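The Shared Table Deserves Better Protection

Tenants' associations seldom write about furniture. The Hunmont Residents' Council does so now on the matter of the common kitchen, which the revised building guidance would allow landlords to remove wherever each flat has a hob of its own.

We believe this change is mistaken. Of the 434 households that answered our spring survey, most had eaten with a neighbour at least once in the previous month. A hob does not provide for that. A table does, and so does a door that is left unlocked until 11 at night.

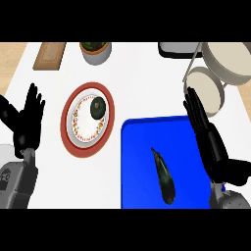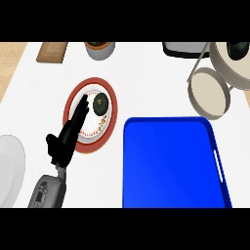 White tabletops, in both views.

Our colleague Marcela Čierny has argued that shared rooms are costly to heat and are used by few. The first point is fair. The second depends on when one looks - a visit on a Tuesday morning will find little, and the inspectors came on a Tuesday morning.

The Council asks for three changes. No common kitchen should be closed without a vote of those who live there. Rent should fall where the room is lost. Any new block of the size of Flerkow House should set aside space for one long table on the ground floor, with daylight and a sink.

Written replies may be addressed to Ilango Iyer at the Council office before the end of November.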